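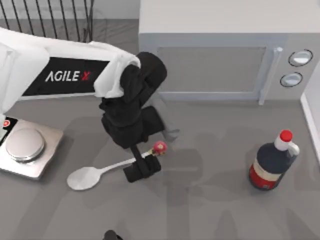
Chapter 4: The Veto

By Mayu Furukawa
6/12/19
2 min read

A president who refuses to sign a bill sends it back to Congress with a written statement of objections. That refusal is a veto. Congress can still make the bill law, but two-thirds of the members voting in each chamber must agree. In the Senate, with all 100 members voting, that means 67 votes.

Most vetoes stand. A president knows this, and so do party leaders, who often change a bill early after hearing that a veto is likely. The threat alone - sometimes one line in a speech - can move a vote.

This chapter starts with the text of the Constitution, then turns to the pocket veto.

Related chapters
Executive Orders and Their Limits
How a Bill Reaches the Floor
Osamu Hosoda: Reading a Signing Statement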